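Skurnport Hand Capture Kit – Club Edition
Updated June 4, 2024

Gloves and wrist-side tooling for student teams that record tabletop handling tasks. Supplied to school and college clubs only.

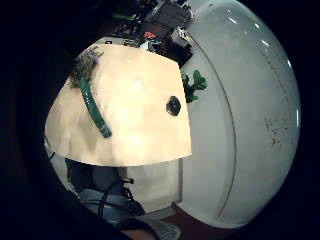
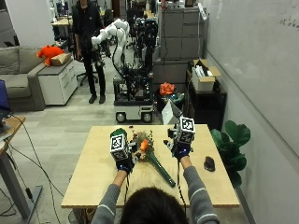

Dried flowers on the bench, a task for student teams.

Each kit contains 2 sensor gloves (left and right), a marker cube for each glove, cables, and the Vitus recording software on a USB drive. Glove sizes can be mixed within a kit.

Cube edge: 82 mm
Storage: 2,000 recordings per drive
Glove connection: wired
License: one club, renewed each November

Marker cubes must be seated before calibration. If a cube is removed, repeat the calibration – Vitus does not detect the change.

The Stan task cards are sold separately. Teams entering the Rultthorpe student round need the full card set and must submit raw recordings. Trimmed files are rejected at upload.

Replacement cables ship in pairs. Gloves are not washable; use the cotton liners.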